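Do "word art" frames actually put buyers off? (staging thread)
Home Selling > Getting Ready to List
Started by clumero_hill

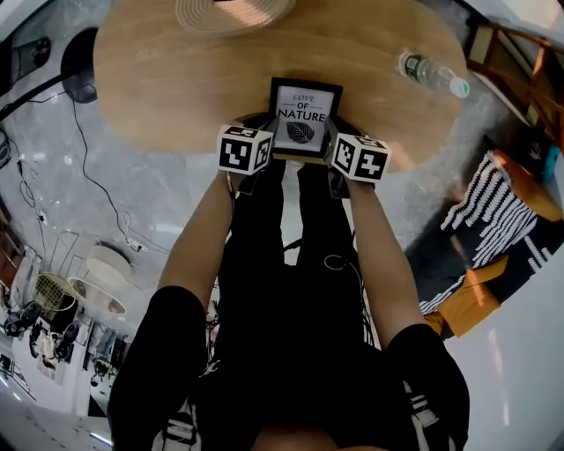 The frame in question, on the round table

clumero_hill wrote:
We're listing in April and I've had the agent through twice now. Her name is Noemi Dunleavy and she's with Leinonen, who seem to sell most of the houses on our side of Barport. She left us a four-page list. Some of it I accept. Paint the back hall, fix the drip in the upstairs bath, get the bikes out of the entry. Fine.

Then there's a whole page headed "Personal and wordy items." Anything with a saying on it has to go. I have a small black frame that says LOVE OF NATURE with a leaf under it. It's the only one like that in the house. She has it down as "distracting" and wants it replaced with a bowl of green apples or "a neutral abstract."

I don't love the thing. I'm just tired of being told stuff as if it were proven. Has anyone here ever seen a buyer walk away over a picture? Or a number that wasn't put out by somebody who stages houses for a living?

Barstool_Wendell wrote:
No and no.

I've sold three houses and bought four. The things that cost me money were a roof, a sewer line, and a neighbor with peacocks. Never a picture. Leave it up or take it down, then spend your time on the drip.

mlindqvist wrote:
I'll argue the other side a little. I did open houses for six years before I got out of it. People don't walk away over one frame, that's true. What they do is stop and read. Put words on a wall and people read them, even if it's a stop sign. You get maybe ten minutes with a couple and you'd like them looking at the windows.

So I'd take it down. It costs nothing.

clumero_hill wrote:
"It costs nothing" is how I ended up with four pages, though. Every item costs nothing and the whole thing costs me three weekends.

Also, how would you know they'd have looked at the windows otherwise? Did you ever run the same house both ways?

mlindqvist wrote:
Of course not, you can't run the same house both ways. You sell it once. I'm telling you what I saw people do.

Barstool_Wendell wrote:
Which is the trouble with the whole business. It sells once, so whoever gave the advice gets to be right. Sells fast, it was the staging. Sells slow, you should have staged more.

yakubu_j wrote:
Appraiser here, licensed 11 years, different state. I have never adjusted a value for decor and I don't know anyone who has. But appraised value and what some couple offers on the spot aren't the same animal, so don't read too much into that.

What I'd want to know is who pays for the green apples. Is staging in the listing agreement or is it an add-on?

clumero_hill wrote:
Add-on. Leinonen has a stager they "work closely with," Peter something, and his basic package is $1,066. That covers a consult, two rooms of what they call soft goods (pillows, as far as I can tell) and the abstract art on loan. Extra rooms are $99 each.

yakubu_j wrote:
Then ask in writing whether the agent gets a referral fee. She may not. Plenty don't. But you should have the answer before you decide how much weight her list deserves.

Primo F. wrote:
I'm going to be the unpopular one. We staged and I'd do it again. Our place sat for two months with our own furniture in it, we pulled it, had it staged, put it back on and had an offer in nine days. Same house, same price. So there's your "both ways," clumero.

Barstool_Wendell wrote:
Same time of year?

Primo F. wrote:
No. First time was over the winter.

Barstool_Wendell wrote:
Well.

Primo F. wrote:
I knew you'd say that. We also got new photos, and I'll admit the new photos were a lot better. But the photos were better because the rooms were better! You can't take a nice picture of a brown recliner with a blanket over it.

clumero_hill wrote:
I'm not trying to be difficult, but that's a new season, new photos and a fresh listing all at once. Any one of those could have done it. I'd believe photos before I'd believe pillows.

mlindqvist wrote:
I'd agree on photos. If you only pay for one thing, pay for a decent photographer. Half the buyers have made up their minds on a phone before they ever park.

And for what it's worth, a small frame like yours won't even be readable in a wide shot of the room. My point was about people standing in front of it.

tallgrass_ed wrote:
Can I ask what's wrong with "Love of Nature" as a saying? I could see taking down something rude or political. Who's against nature?

Barstool_Wendell wrote:
People with my lawn.

mlindqvist wrote:
It isn't the message, Ed. The idea is that the buyer should picture their own life there, and yours is in the way. That's the same reason they tell you to put away the family photos.

tallgrass_ed wrote:
I've looked at a lot of houses and I liked the family photos. An empty one makes me wonder who died or who got divorced. We bought ours partly because the sellers had 24 jars of tomatoes lined up in the pantry and I thought, okay, the garden works.

Primo F. wrote:
That's one buyer. Most buyers aren't you.

tallgrass_ed wrote:
And yours was one house.

yakubu_j wrote:
This is the part that bugs me about these threads. Everybody has one house. The surveys you see quoted mostly ask agents whether they think staging helps, and agents say yes. That's an opinion poll. It may still be a correct opinion. I wouldn't pay a thousand dollars on the strength of it unless the house was empty. Empty is different. Empty rooms look small and people can't tell where a bed goes, and I'd put money into that.

clumero_hill wrote:
Update, 08/05/2026. I know the listing was supposed to go up in April and it's well past that. The drip in the bath turned into a floor, and the floor turned into a plumber we had to wait for.

I asked about the referral fee. Ms. Dunleavy was decent about it. There isn't a fee as such, but Peter's company pays for a share of the Leinonen mailers, so make of that what you will. I said no to the package. She didn't argue, and she cut the list down to one page when I asked her which items she'd do if it were her own money. I'd recommend that question to anybody. The paint stayed on, the bikes stayed on, clearing the kitchen counters stayed on. The apples were gone.

So was the frame, by the way. I mean the line about the frame. She'd dropped it.

mlindqvist wrote:
Good question to ask her, and a good sign that she answered it. I'd still put it in a drawer.

Barstool_Wendell wrote:
Did you fix the price first or the decor first? If it's priced right you could hang a moose in there.

clumero_hill wrote:
Price is next week. She wants to go in a bit under the place on the corner, I want to match it. The corner place has the newer furnace but we've got the bigger lot, and theirs backs onto the Clumero Road bus stop, so I don't see why we should be the cheap one. Has anybody here pushed back on a list price and been glad they did?

Primo F. wrote:
Pushed back, was not glad. That was the winter listing.

yakubu_j wrote:
Start a new thread for that and post the comps, with square footage and lot size. I'll look at them tonight.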